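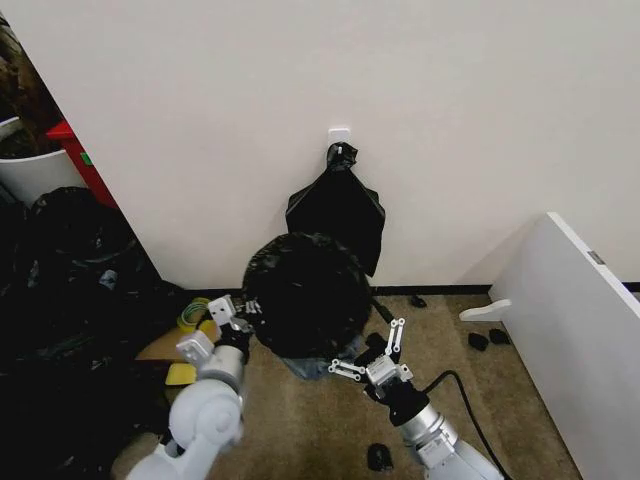
White fingers at the bag on the floor, the other bag up on its hook.

Thursday – bench notes, Wihongi

Day 3 with the Gusley two-arm kit, and I'm fonder of it than I expected to be. Destano wants 290 a month for it, support included.

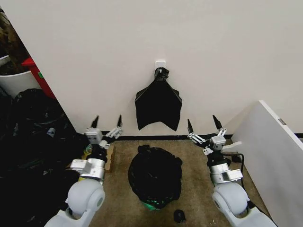 Black pointed tips, both grippers open.

I do like the pointed tips for thin plastic, though I'd want a longer go with them before ordering spares.
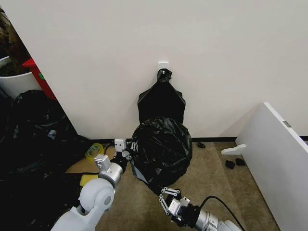 Ikard's quote is still to come, so no decision yet – and I must ask Destano about swapping cables.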